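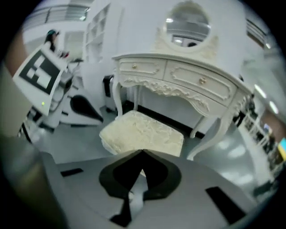 The Cozma Chore Set is a task library for testing whether two-finger grippers can handle ordinary furniture. Version 2 adds drawers, seating and bedroom storage. Small round knobs remain the hardest item in the set: a white vanity with one gold knob on each of its two drawers leaves the fingers little to close on, and the stool tucked under the apron limits the approach from below.

Contents: 96 tasks, 30 of them with drawers
Demonstrations: 2,000
List price: $449 per seat
Formats: Jornance 4 and later

Current limits: policies trained on the set open and close drawers that run freely. Sticking drawers, folding and anything behind glass are not supported – see the Skivovlow test notes. Unattended use in a home is not recommended.

Licenses are sold through Jemodance. Updates ship each May.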